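**Drarnau workshop keeps its table, stains and all**

The big white table at the Drarnau community workshop will not be replaced this year, members decided in March, after a discussion that outlasted the coffee.

Binditen, the supply shop down the road, had offered a new top for 500, delivery included. The motion to accept failed by 42 votes to 54, a turnout the workshop has never managed for anything involving money or fire exits.

At issue was the pencil grid drawn across the surface, which members use for squaring up paper, fabric and the occasional kite. Natalia Varela, who has run the Thursday-free evening rota for years, argued that a clean table would only have to be ruled all over again, and that she knew who would be asked to do it.

Opponents pointed to the stains. Supporters replied that they had stopped seeing them.

A compromise proposal to sand only the worst spots was withdrawn when the two sides could not agree which those were. Pencils remain available at the door. Please return them.
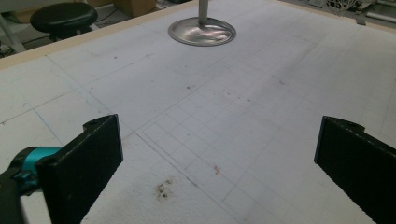
The table at Drarnau, with its pencil grid and a dark brown smudge near the middle.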